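4.2 Righting and lifting of fallen containers

The two earlier tests used objects that had been set upright on a clean bench, and both grippers did well enough on them that we could learn little from the scores. Published comparisons of low-cost fingers tend to stop at that point. We think this is a mistake. A cup standing on its base offers a pair of parallel sides at a known height, and almost any pair of fingers that closes will hold it. A cup lying on its side offers a curved wall, a rim that may face any way, and a surface underneath that gets in the way of the lower part of the finger. The makers of the Teltovik hand tool describe it as suited to "everyday household objects", and the Rantala fingers are sold with much the same promise. Neither leaflet says which way up the objects were.

We therefore moved to a furnished flat in Gondotside and worked at the table there, with the cloth left on. The cloth matters more than we expected. On the bench a finger that touches down slightly early slides and recovers. On cloth it pushes up a small ridge, and the ridge moves the object before the second finger arrives. Figure 3 gives the view from the hand tool before a trial, with the containers lying on their sides along the table. 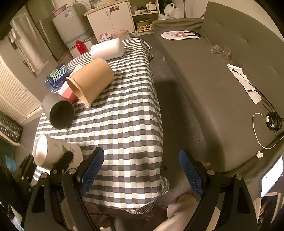 Figure 3. Containers on the table in the Gondotside flat, seen past the open fingers.

Each operator was asked to grasp a container, turn it upright and let go of it standing. A trial counted as a success only if the container stayed up by itself after release. We gave no credit for a lift that ended in a drop, although several authors do, and we would ask readers to bear this in mind before setting our numbers beside theirs. Carla Jaber and Lorna Carnegie each made 50 attempts with each set of fingers, in an order drawn beforehand. Neither had used the Rantala set before October, whereas both had spent a good deal of time with the Teltovik tool. We return to this below, as it is the weakest part of the design.

The difference between the two sets was small. The Teltovik fingers failed in 5 of Jaber's attempts and in 7 of Carnegie's; the Rantala fingers failed in 7 of Jaber's and in 4 of Carnegie's. Added together, that is one failure between them. The operators do not even agree on which set is the better, and we see no honest way of drawing a ranking from these figures. An earlier draft of this section, circulated on 06/07/2025, did contain such a ranking. It rested on Carnegie's trials alone and we have withdrawn it.

What the trials do show is how the failures came about. Most were of one kind: the fingers closed on the wall of a wide container above its middle, the pads turned with the links to follow the curve, and the container rolled out backwards. Makers usually present this ability of the links to give way and wrap as a plain advantage. On a thick, stiff wall it probably is. On a light container that is free to roll, the same movement seems to push the object out of the hand – at least when the operator closes slowly. Both operators learned to close faster and lower down, and their failures thinned out in the second half of the session. Some of what we have scored as gripper performance is therefore operator practice, and we cannot separate the two with the data we have.

We also have doubts about the pads. Both leaflets give a friction value, in each case measured on a flat plate. We found no link between those values and our failures. A worn set of pads from the Hetik project, tried briefly and left out of the counts, felt no worse in the hand than the new ones. That is an impression and should be read as one, but it does make us reluctant to explain any of the results by pad material.

Two limits should be stated. The operators could see the whole table directly during each attempt, so nothing here tells us how a policy working only from the wrist view would cope. The view past open fingers hides part of whatever lies nearest, and we suspect that the low approach our operators settled on would be harder to learn from those images. The second limit is the lack of a force reading. Whether the lighter containers were squeezed out of shape before they rolled is something we judged by eye, and the two operators' notes differ on it often enough that we have not reported it.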